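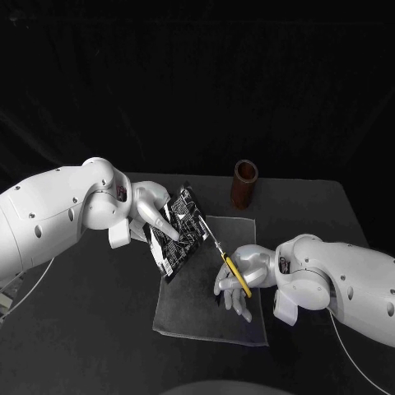 Slide 1. Small printed packet, black and white, held over a dark gray tabletop.

Speaker notes: Single-color printing on small packs
Eino Hirvonen, 24 October 2018
Slot is 40 minutes, including questions.

Slide 2 – Scope
One ink, one substrate, small formats. I will leave out labels and cartons. Most of the trial material comes from the Tandora line, where seed and spice packs were moved from four-color to black only in January.
Say early that cost is not the main subject. People will ask anyway. Point them to the handout.

Slide 3 – Why small packs fail first
Type that reads well on a large bag closes up on a small one. Counters in a, e and s fill in. Reversed type (white on black) suffers more than positive type, as ink spreads into the letter from every side.
Show the two Wurkodby proofs next to each other. Same artwork, same plate, different film. Wait until the back row has had a look.

Slide 4 – Ink spread
Define it here: the printed mark comes out larger than the mark on the plate. Causes are pressure, ink viscosity and surface absorption. Pressure is the one the operator can change during a run, and it is usually set too high.
Go through the 16 test patches in order. Skip the middle ones if the first part ran long.

Slide 5 – Large black areas
A solid panel and fine type should not share a plate if it can be avoided. The solid wants more ink and more pressure. The type wants less of both. If they must share, set up for the type and accept some pinholes in the solid.
Fu handled this by replacing the solid with a coarse line pattern. It looked deliberate and it hid the seal creases. Mention that their designer disliked it.

Slide 6 – Barcodes
Bars parallel to the print direction hold their width better. Turning the code is free at the artwork stage and expensive later. Keep the quiet zone clear of the seal – this is the most common fault in the Skarlow returns.
Do not go into scanner grades unless asked.

Slide 7 – Seals and creases
Film moves when the seal is made. Keep small type 4 mm from any seal edge. Date codes are usually added last, by someone else, in whatever space remains, so reserve that space in the drawing and mark it.

Slide 8 – Checking proofs
Check at actual size, filled, under shop lighting. A flat proof on a light table hides nearly everything covered so far. Hand round the 2 filled samples and get them back before the break.

Slide 9 – Questions
Likely: water-based ink on coated film. Short answer, it works with longer drying and a slower line. The drying table is on the last page of the handout.
Likely: matte varnish. We have not tested it.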